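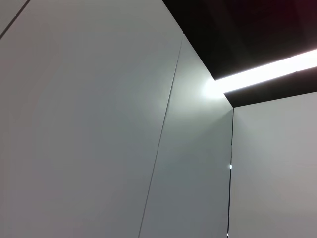 3.2 What people carry, and where it goes

I'd expected the rucksacks to be the interesting part of the Istemlow survey. They weren't, at least for me — I kept coming back to the totes. Of the 149 bags we logged, 44 were canvas or something like it, and their owners had plenty to say about pockets! Erasto Mushi and I coded the answers separately, then argued over 11 of them in January. Most of the arguing was about whether a front pocket counts if you only ever put a bus ticket in it (I say yes).

Handles came up a lot too, mostly as a nuisance when folded down over the front.

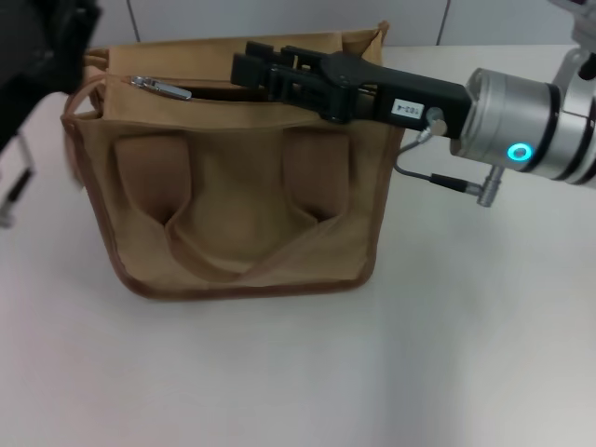
Figure 3. Tan canvas tote with darker brown trim and a zip along the top, front handle folded down.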